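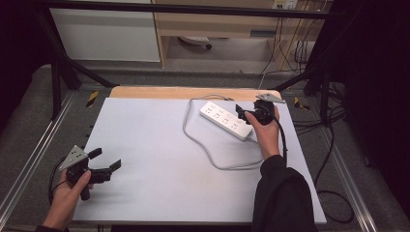
**Muletti opens rental of its hand-held gripper kit to small workshops**

August 2023

The automation company Muletti has started to rent out its hand-held gripper kit by the week. Until now the kit was only sold, and mostly to universities. The first customers under the new service are two assembly workshops and a repair firm, Cultex, which wants to teach robot arms to handle power strips and their cords.

The kit has two black grippers, one for each hand. A person holds them and does the job in the normal way, with the gripper fingers in place of their own. The movements are recorded and later used to train an arm with the same type of fingers. The customer does not need to own an arm during the recording, and for many small firms this was the main obstacle.

"We had questions from people who have a good task and no budget," says Zsófia Dudás, who is responsible for rentals at Muletti. "They wanted to try for one week and then decide. Before June we had no answer for them."

The weekly price is 320 euros, with both grippers, the cables and the recording software included. Delivery is extra. A deposit of 1000 euros is paid back after the kit is returned and checked. The shortest rental is one week, and the longest is 9 weeks. After that the customer must buy or send the kit back.

Cords are a known difficulty in this field. A hard part with a fixed shape can be picked up the same way many times, but a cord takes a new shape each time it is put down. Cultex therefore asked its workers to lay the cord differently before every recording, sometimes in a wide loop and sometimes close to the strip. The work is done on a light board on top of a table, with one gripper at the power strip and the other free to come in from the left side.

Amirul Liem, who made many of the Cultex recordings, needed three days to feel comfortable with the grippers. "On the first day I pushed too hard and the strip was sliding away from me," he says. "You must learn to close the fingers slowly. My right hand learned it quickly, the left one is still worse." He would also like thinner cables. The ones on the kit hang down past the hands, and he finds that they pull a little when he reaches far across the table.

The cables are the most common complaint so far, Dudás confirms. A wireless version is being tested, but it will not be part of the rental offer this year. Muletti is also asked often about smaller handles. These can be ordered now without extra cost, if the customer says so at the time of booking.

Not everybody in the business is convinced by weekly rental. Akihiko Sekiguchi of Astar, which sells complete training cells, thinks that one week is too short for a company that never did this before. In his opinion most of the first week goes to preparing the table and the light, and the useful recordings come only later. Muletti answers that a half-day of training by video call is included – and that the customer can extend the rental until the last day.

Cultex has already extended once. The firm has not decided if it will buy the kit, and it has not yet trained an arm with the recordings. That step is planned with an outside partner, Erdős, later in the year.

Bookings are made by e-mail with the Muletti rental office. Grippers are sent out on Thursdays, and the rental week is counted from the day of arrival.

*Edit Kozma*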